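README for the Roletti open day recordings

What this is

Notes and a data card for the recordings made at the Roletti open day, where Plirnach showed its two-arm tabletop system sorting and stacking small objects. I was there as a visitor, I asked for a copy of the recordings, and to their credit they handed one over. I wrote this file because the copy came with no documentation apart from a one-page flyer, and the flyer makes claims that I don't think the recordings can carry.

Written by Shakuntala Negi. Last edited Oct 8, 2018. Corrections welcome, especially from Plirnach.

What is in the folder

episodes/ - one subfolder per attempt, 665 in total
wrist/ - stills pulled from the wrist camera, 1,973 files
logs/ - joint positions and gripper opening, one text file per episode
labels.csv - outcome labels as supplied by Plirnach
labels_sn.csv - my own labels for the episodes I have checked so far
flyer.txt - the flyer, typed out by me, wording unchanged

There are gaps in the episode numbering. I asked whether the missing numbers were deleted attempts or just a counter that skips when the software restarts. The answer was "probably the counter." Treat any success rate you work out from this folder with that in mind.

How the recordings were made

The flyer says "recorded live during public demonstrations." That is true of some of them. Going by the timestamps, a good share of the episodes were recorded before the doors opened, and those are noticeably smoother. They have a column of their own in my label file (public = yes/no) and I would keep the two groups apart in anything you publish.

During the public sessions an operator sat at the side with a pair of hand controllers. The host talked about what the robot "decides" to pick up. I stood close enough to see the operator's hands moving for most of the first session. When I asked, the host said the arms were in "assisted mode" and that full autonomy would be shown after lunch. After lunch we got the same task, with the operator sitting farther back.

I don't object to teleoperation. It is a sensible way to collect training data, and the operator was good at it. My complaint is with the flyer, which uses the word "autonomous" in its headline and doesn't mention the controllers at all.

The objects

The organizers made a point of using everyday things in place of the usual colored cubes, and I liked that. Toy bricks and poker chips are fiddly, and a gripper with two stiff fingers has no easy time with either. People in the crowd understood right away why a thin chip is harder to lift than a block.
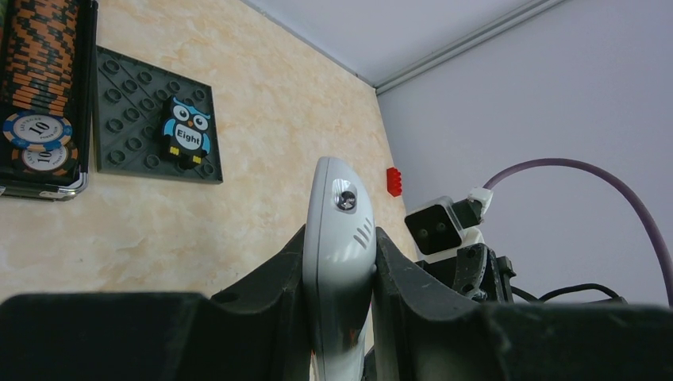

Still, the choice of objects was less open than it sounded. A visitor offered her car keys and was told the system had not been "introduced" to keys. Someone else asked for the brick to be handed over upside down, and the host moved on to the next question. If you plan to use this set to say anything about unfamiliar objects, I would advise against it.

Labels

labels.csv has three columns: episode, task, result. Result is either "success" or "partial." There is no "fail." I asked what happens to an attempt where the object ends up on the floor, and was told that it counts as partial if the gripper made contact. By that standard my cat has partially opened a can of tuna.

I have rechecked 58 episodes by hand, picked at random from the whole set. In my file the result column uses these values:

success - object picked up and released in the right spot
dropped - object picked up, then lost
missed - object never left the surface
helped - a person's hand moved the object or the arm
unclear - I couldn't tell from the video

I used "unclear" more often than I wanted to. The wrist view is close in, and the fingers block a lot of the area where the contact happens. A second view from the side would have settled most of those cases. Plirnach says there was a side camera, but its files are not in my copy.

The gripper log is not much help either. It records how far open the fingers are, with no force reading, so a firm grip and a loose one on the same object look alike. The opening value also drifts during long episodes. I have left the logs as they came.

Known problems

The clock on the second arm runs behind the first. The offset changes after each restart, so one fixed correction won't do. align.py makes a guess from the first large movement in each episode and gets it wrong now and then.

Task names are not consistent. "stack," "stacking" and "tower" seem to mean the same thing. "sort2" I have not been able to figure out.

A few folders hold video and no log. They are listed in missing_logs.txt.

Sound was stripped before I got the files. That's a loss if you want to know when the operator was being given instructions, because the host called out several.

Claims I would not repeat

"Learns a new task in minutes." What I saw was an operator performing a task a number of times, followed by a break, followed by a demonstration of a different task. Maybe the learning happened in the break. Nothing in this folder shows it.

"Ready for the workshop floor." The host named Bisht as a pilot site. I asked what the pilot involves and got a friendly smile and a business card.

"Outperforms the Ratitz gripper." No comparison was run at the open day and there is no Ratitz data here.

What it might be good for

Looking at how a skilled operator lines up two fingers on a small part. Testing code that has to cope with messy timestamps and bad labels. Practicing annotation. I have used it for all of these and would again.

Permission

Plirnach agreed by email in May to non-commercial sharing, on condition that the source is named. Visitors' faces turn up in a few of the early episodes, and I have taken those episodes out of the shared version. If you spot one I overlooked, write to me before passing the folder on.

Still to do

Finish relabeling the public sessions. Ask again about the side camera. Ask again about sort2.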